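Ticket: Hurnura arm, shelf-clearing routine stalls near white panels
Status: open
Component: wrist view, finger marker detection
Reported by: Libor Hájek

Routine runs normally on the wooden worktop. Near white surfaces it stops with "finger pose lost" and waits for a manual reset. 24 stalls in 80 attempts since the January update. Same fault with the lights at full and at 50 per cent.

Tried so far:
- restarted the controller, no change
- recalibrated the wrist view, no change
- rolled back to the previous Skalia build, fewer stalls but not none

Wrist view attached. The finger is off-white with smudges on its lower half, the marker sits at a slight tilt, and the marker cells are soft at the edges. There is white plastic behind it and black panels to the right.

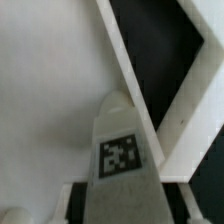

Meinir Hopkin replied that a machine which loses its own finger against a white panel is not ready to be left alone in anyone's kitchen, and asked for the Koubek demo to be put back until the stall rate is under one in 80.

Agreed on the demo. Clearing a shelf by hand takes me 93 seconds, and one reset takes longer than that.

Next: wipe the finger, fit a fresh marker, repeat the 80 attempts on the current build. Will also log exposure at each stall. Lenka Kováčik has the spare markers.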